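Norley 机器人实践课程 讲义六
人与机器人共用工作区:规则、标准和日常做法
版本:2021年8月6日

一、本讲的范围

前五讲我们学习了坐标系、轨迹规划和夹爪的选择。从本讲开始讨论另外一类问题:机械臂已经会动了,人在它的旁边应该怎样工作。

讲义里说的“规则”有三层。第一层是国际标准和国家标准,由标准化组织发布。第二层是 Norley 实验室自己的规定,贴在每个房间的门旁边,和本讲义不一致的时候,以门旁边的为准。第三层是好的习惯,没有写成条文,但是有经验的人都这样做。同学们在写报告的时候,请把这三层分开写。上一个年级的报告里常常出现“标准要求桌面必须清洁”这样的句子,而在所引用的标准里找不到这一条,它属于第三层。

本讲只讨论小型机械臂在桌面上的操作,包括固定在桌边的机械臂和装在移动底盘上的机械臂。大型工业单元、焊接和喷涂不在范围之内。化学品本身的安全请看化学安全课的材料,我在这里只讲和机器人有关的部分。

二、需要知道的标准

下面列出的标准不要求背诵。要求是:知道每一份标准管什么,遇到问题的时候知道应该打开哪一份。

ISO 12100 机械安全,设计通则,风险评估与风险减小。这一份是基础。它规定了一个次序:先从设计上消除或者减小风险,然后加防护装置,最后才是使用说明和警告。次序不可以颠倒。很多作业第一步就是“贴一张警告标志”,这样会扣分。

ISO 10218-1 和 ISO 10218-2 工业机器人的安全要求。第一部分针对机器人本体,第二部分针对机器人系统和集成。我们买来的机械臂即使符合第一部分,装上夹爪、放到桌子上以后就成为一个系统,需要重新评估。夹爪、工件、桌子、旁边的设备都属于这个系统。

ISO/TS 15066 协作机器人。它是技术规范,补充 10218,内容包括协作操作的四种方式、保护性间隔距离的计算,还有人体各部位接触时的压力和力的参考限值。

ISO 13482 个人助理机器人。移动底盘加机械臂的机器人如果在生活环境中为人服务,应该看这一份。在实验室里到底适用哪一份,要看用途,请在报告里写明你的判断和理由。

IEC 60204-1 机械电气安全。其中的停止类别我们会经常用到:0类是立即切断动力;1类是先受控停止,停下以后再切断动力;2类是受控停止,停下以后动力保持。同学们容易把0类理解为“最好的停止”。机械臂夹着装有液体的容器的时候,0类停止可能使液体洒出,如果风险评估允许,1类常常更合适。选择哪一类要由评估决定,不能由个人喜好决定。

标准会修订。引用的时候一定写年份,例如 ISO 10218-1:2011。只写标准号的引用按照不完整处理。

三、四种协作方式

1. 安全级监控停止。人进入协作区的时候机器人保持静止,人离开以后才可以继续。适合放料、取料这样的工作。

2. 手动引导。人用手带着机器人运动,需要使能装置。注意:我们平时说的“拖动示教”,不一定满足标准里手动引导的全部要求。

3. 速度与间隔监控。人和机器人可以同时运动,但是要保持一个最小的距离。距离变小的时候机器人减速或者停止。

4. 功率与力限制。允许接触,但是接触的力和压力不能超过限值。这种方式只看机械臂是不够的。臂本身圆滑,夹爪的手指可能是尖的;手指上夹着玻璃容器的时候,接触的对象又变成了玻璃。

一个应用可以组合几种方式。Ghoneim 项目的桌面任务在放置样品的阶段使用第1种,在自动搬运的阶段使用第3种。切换的时候必须有明确的信号,让桌边的人知道现在是哪一种。

四、保护性间隔距离:一个计算的例子

ISO/TS 15066 的公式可以写成:

Sp = Sh + Sr + Ss + C + Zd + Zr

Sh 是人在机器人反应时间和停止时间里走过的距离;Sr 是机器人在反应时间里走过的距离;Ss 是机器人在停止过程中走过的距离;C 是侵入距离,就是人的身体部位在被检测到以前可以伸入的距离;Zd 是人的位置测量误差;Zr 是机器人的位置误差。

算例一。人的速度取 1600 毫米每秒,反应时间 0.1 秒,停止时间 0.5 秒,机器人速度 500 毫米每秒。
Sh = 1600 × 0.6 = 960
Sr = 500 × 0.1 = 50
Ss = 234(测量值)
C = 850
Zd = 100
Zr = 30
Sp = 2224 毫米

算例二。机器人速度提高到 800 毫米每秒,停止时间变为 0.6 秒,Ss 的测量值变为 298 毫米,其他的量不变。
Sh = 1600 × 0.7 = 1120
Sr = 800 × 0.1 = 80
Sp = 1120 + 80 + 298 + 850 + 100 + 30 = 2478 毫米

请比较两个结果。速度增加了很多,Sr 只增加 30 毫米,最大的变化来自 Sh,也就是停止时间变长以后人多走的那一段。所以改进的时候,先看停止时间能不能缩短。还有一点,2224 毫米对一个普通的房间来说已经很大。如果房间里放不下这个距离,就不能使用这种方式,或者要降低速度,或者要换一种检测方法使 C 变小。不可以把公式里的数改小来适应房间。

停止时间和停止距离要在实际的负载、速度和姿态下测量。说明书上的数值是在说明书规定的条件下得到的,我们的夹爪可能更重,臂可能伸得更远。

五、桌面液体操作的规则

从这里开始讲试管和烧杯的任务。这类任务看起来很轻,力也很小,初学者因此容易放松。它的危险主要不在机械臂的力,而在容器倾倒、玻璃破碎,以及人在紧张的时候伸手去接。

5.1 布置

容器放在机械臂可以到达的区域之内,但是不要放在区域的边界上。臂在接近完全伸直的时候控制性能变差,小的误差在末端会变大。

试管架之间要留出夹爪张开以后的宽度,再加上余量。计算宽度的时候用夹爪外侧的尺寸,不是用手指之间的尺寸。这个错误每年都有人犯。

敞口的容器不放在搬运路径的正下方。如果不能避免,路径要从旁边绕过,或者先把敞口容器移走。

桌上的每一个物体都要在任务单里。和任务没有关系的杯子、笔、手机,在开始以前拿走。如果杯子是任务的一部分,例如用来做容器识别的对象,请在任务单上写明,并且在课程结束以后也不要用它喝水。

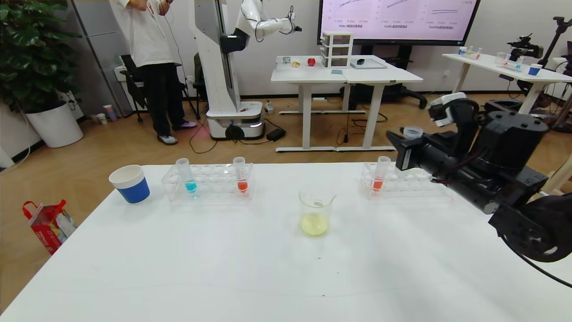
图1 桌面试管任务:夹爪位于右侧试管架上方,桌面中部为带刻度的小烧杯。

请对照图1练习读布置。先找臂的来向,再找夹爪的下一步可能经过的空间,然后找路径附近有没有敞口的容器。图中的臂从右边进入工作区,烧杯在桌子的中部。如果要把右侧架子上的试管搬到左侧的架子,最短的直线要经过哪里?请画出你的路径,标出抬升的高度,写出为什么选择这个高度。

读完桌面以后再读地面和人。背景的地板上有线缆,也有人站立。线缆在地上的时候,走路的人和移动底盘都可能受到影响。这部分在第六节讲。

5.2 抓取和搬运

试管竖直抓取,竖直抬升。试管的底部完全离开架子的上表面以后,才允许水平移动。离开的高度由试管的长度决定,写在程序里的常数旁边必须有注释。

夹持力从小到大调试。先用空的塑料试管,再用装水的,最后用任务规定的液体。不能跳过中间的一步。装水的试管和空试管重量不同,重心也不同。

携带液体的时候,限制的不只是速度,还有加速度。液面晃动主要和加速度有关。在 Clesent 控制软件里,速度上限和加速度上限是两个分开的设置,改了第一个,第二个不会自动改变。

不允许在人的上方或者键盘的上方搬运敞口容器。

抓取失败的时候,程序应当停下来等待人的确认,不应当自动重试。试管可能已经倾斜,第二次的抓取会使情况更坏。

5.3 人的位置和手

程序运行时,手不进入协作区。需要扶正试管,先停机,确认状态灯,再伸手。

容器倒下的时候不去接。这一条请大家在第一节实验课上念一遍。液体洒在桌上可以擦,手在夹爪和架子之间会受伤。

袖子、胸卡带、长头发要收好。手里拿着线或者工具的人不站在臂的运动范围之内。

操作者以外的人如果要经过工作区,先出声,等操作者回答以后再走。

六、地面、线缆和移动底盘

机械臂上的外部线缆要有足够的长度,使每一个关节走完任务的行程,又不能长到挂住桌上的东西。检查的方法是在手动减速方式下走一遍全部路径,一个人操作,另一个人只看线缆。手动减速方式的速度不超过 250 毫米每秒。

地面的电源适配器和插线板应当靠墙,或者固定在桌子的下面。跨过走道的线缆使用线槽。临时拉的线,当天收起来。

移动底盘不用的时候,停在指定的位置,轮子制动,臂收回到停放姿态。在同一个房间里,如果固定臂正在工作,移动机器人不得自动行走,除非两台机器人的风险评估是一起做的。两份单独的评估放在一起,不等于一份共同的评估,两台机器之间的空间没有人评估过。

急停按钮的范围要清楚。在课堂测验中,很多同学不能回答“按下这个按钮,哪一台机器会停”。请在按钮旁边用标签写明。按钮前面不放椅子和箱子。

七、开始以前的检查

下面的检查表用于每一次实验,由操作者填写,由第二个人复核。填好以后录入 Kenis 记录系统。

(1)急停按钮:按下,机器停止;复位,机器不会自己开始运动。
(2)状态灯正常,桌边的人能看见。
(3)程序名称和版本与任务单一致。
(4)速度上限、加速度上限与任务单一致。
(5)夹爪型号和软件里的工具设置一致,重量和重心已经输入。
(6)桌面物体与任务单一致。
(7)容器没有裂纹,架子不晃动。
(8)线缆没有破损,没有绷紧。
(9)地面没有液体,走道可以通过。
(10)护目镜已经戴上,手套按照液体的种类选择。
(11)吸水纸和废液容器在手边,但是在协作区的外面。
(12)房间里的每一个人都知道机器将要开始运动。

第(1)项的后半句常常被省略。复位以后自动恢复运动是很严重的问题,发现以后停止使用,并且报告。

检查表不能提前填写。上午填的表不能用于下午,即使是同一个任务和同一个人。

八、记录

记录的目的是让没有在场的人能够知道发生了什么。请使用完整的句子。“有问题,已解决”不是记录。

一条合格的事件记录要写:时间,任务单编号,当时的操作方式,机器人正在做的动作,人的位置,发生了什么,采取了什么措施,参数有没有改变。下面两种写法,请比较。

写法甲:试管掉了,调整后恢复正常。

写法乙:自动搬运阶段,夹爪在试管底部还没有离开架子的时候开始水平移动,试管倒在架子上,少量水流到桌面。操作者按下保护停止,没有伸手。检查后发现抬升高度的常数是按照短试管设置的,改为任务单上的长试管数值,空管试运行以后再继续。

没有造成损失的事件也要记录。夹爪碰到架子但是没有推倒,人走进协作区但是机器正好静止,这些都属于未遂事件。报告未遂事件不影响实验成绩;隐瞒会影响。

如果要拍摄照片或者录像作为记录,先告诉房间里的人,并且得到同意。提交的文件里不应当出现可以识别的人脸,除非有书面的同意。

九、参数修改的规则

安全参数和任务参数要分开。任务参数(抓取点、抬升高度、等待时间)由小组修改,改完以后在减速方式下试运行一遍。安全参数(力的限值、安全区域、停止类别、监控速度)只能由实验室负责人修改,修改以后重新做对应部分的风险评估。

以下的改动看起来是小事,但都需要重新评估:换夹爪的手指;把塑料容器换成玻璃容器;桌子移动了位置;增加一台相机支架;把液体由水换成别的东西。理由请同学们自己写,见练习三。

密码不写在便利贴上,也不写在任务单的背面。

十、练习

练习一。用第四节的公式,机器人速度取 250 毫米每秒,停止时间取 0.4 秒,Ss 取 90 毫米,其他的量和算例一相同。计算 Sp,并且说明哪一项占的部分最大。

练习二。根据图1画一张俯视草图,标出两个试管架、烧杯和机械臂的来向。给出一条从右到左的搬运路径。看不清楚的距离不要猜,用字母表示。

练习三。从第九节的五种改动中选择两种,写出新的危险、原来的措施为什么不够、你建议的措施。措施的次序按照 ISO 12100。

练习四。把下面的句子改写成合格的事件记录,缺少的信息用方括号列出:“臂停了一下,后来又好了。”

练习三不超过一页。四个练习放在一个文件里提交,文件第一页写小组号和使用的机器。引用标准要有年份和条款号,只从网页上抄来的摘要不作为引用。

十一、术语对照

协作区 collaborative workspace
保护性间隔距离 protective separation distance
保护停止 protective stop
急停 emergency stop
使能装置 enabling device
末端执行器 end-effector
残余风险 residual risk
未遂事件 near miss

“急停”和“保护停止”在中文口语里常常混用,在报告里请区分。急停由人启动,用于紧急情况;保护停止可以由安全装置自动触发,也可以由人启动,目的是在出现危险以前使机器停下。

阅读材料:ISO 12100:2010 第4章至第6章;ISO 10218-2:2011 关于协作操作的部分;ISO/TS 15066:2016 第5章。纸质版在 Norley 资料室第23号架,可以在室内阅读,不外借。

下一讲:相机标定和手眼关系。请带上第二讲发的标定板。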